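Soft plastics drop-off moves to the Alvarado Street hall
June
By Yesenia Contreras

The soft plastics collection has a new home. From this month the bins are inside the Alvarado Street hall, through the side door next to the bike rack, and the old cage behind the library has been locked. Please don't leave bags against it. The council has been picking them up off the nature strip and we have been asked to pass that on.

Drop-off is Wednesday only, from 3 pm until 6.30 pm. We know the library cage was open whenever the car park was, and a few members have written in to say the new hours are awkward. The hall is used by the playgroup in the mornings and by the choir at night, so the afternoon was what we could get. If you can't make it, leave your bags with a neighbour who can, or hold on to them for a fortnight. Soft plastic keeps.

The reason for the move is contamination. In the last quarter at the library we sent off 800 kilograms and had 227 of them knocked back by Rovska, who bale the material before it goes on to Sultthorpe for processing. We pay for the truck both ways when that happens. The main problems were food left in bags, foil-lined packets, and a lot of nappies, which should never have been in there at all.

What we can take: bread bags, frozen veg bags, rice and pasta packets, produce bags, cereliners, toilet paper wrap, bubble wrap with the tape cut off, and clean cling film. Chip packets are fine with Rovska for now, although they have told us this may change later in the year. Courier satchels are fine once the paper label is off.

What we can't take: biodegradable or compostable bags, anything with a zip or a rigid spout still attached, coffee bags with a valve, meat tray film, balloons, and pool toys. Cut the zip or spout off and the rest of the bag can go in.
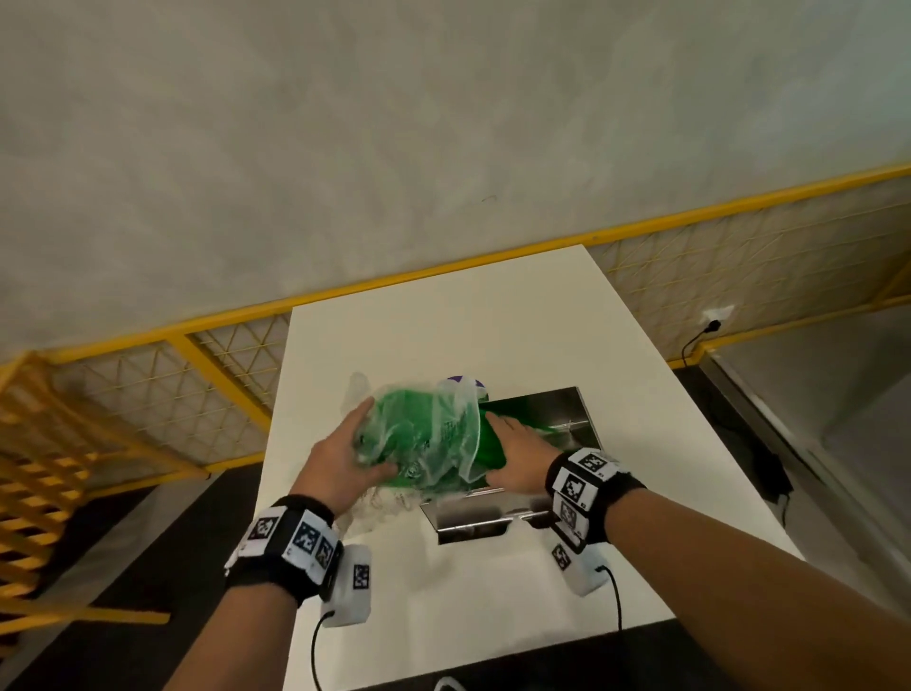
A green and clear plastic bag over a stainless-steel tray.

Everything needs to be empty, dry and scrunchable. The scrunch test still works: squash it in your hand, and if it springs back to its old shape it probably belongs in the kerbside bin or the rubbish. Shake crumbs out over the compost. Bags that held anything greasy or wet want a quick rinse in the leftover dishwater and a day on the clothes airer. Please don't tie small bags inside bigger ones, as the sorters at Rovska have to open each one by hand and they will reject it if they are short of time.

The limit is 2 shopping bags per household per visit. Businesses need to ring first. Nelonen Foods on the highway has its own arrangement and its pallet wrap no longer comes through us, which has freed up a fair bit of room on the truck.

We also need a trailer. The one we have been using is going back to its owner at the end of the month, and the truck can't get down the lane beside the hall. A caged 6x4 would do. The run is from the hall to the depot, once a fortnight, and we can cover fuel.

Hard plastics, batteries and printer cartridges are still collected in the library foyer as before. The bread tag jar has moved to the hall along with everything else and is on the windowsill near the urn.

Recent items
Bread tag tally and where they go
Kerbside calendar: changes for the hill streets
Worm farm workshop, second session added
Lost at the swap day: one blue esky lid
Repair bench seeks sewing machine needles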